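Section 3: Running the hand-held grippers on an open day

1. Seat the operator at the table before visitors come near. Keep cables on the floor side.

2. Put one gripper down open. Pick up the bread slice with the other, by a corner.

Grippers at the table by the brick wall
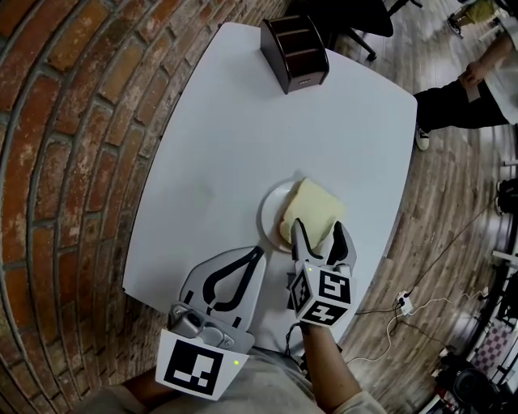
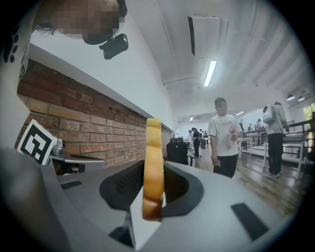
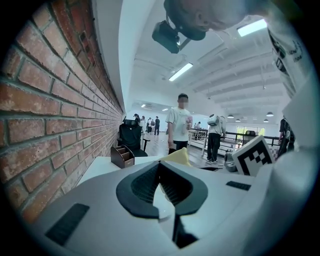
3. Repeat at the operator's own pace – slow is fine.

Note: a person is doing the gripping. Kirlow's leaflet says "autonomous"; don't repeat it.

Caution: one good lift proves very little. Ask Bjartur Grímsdóttir for the failed tries too.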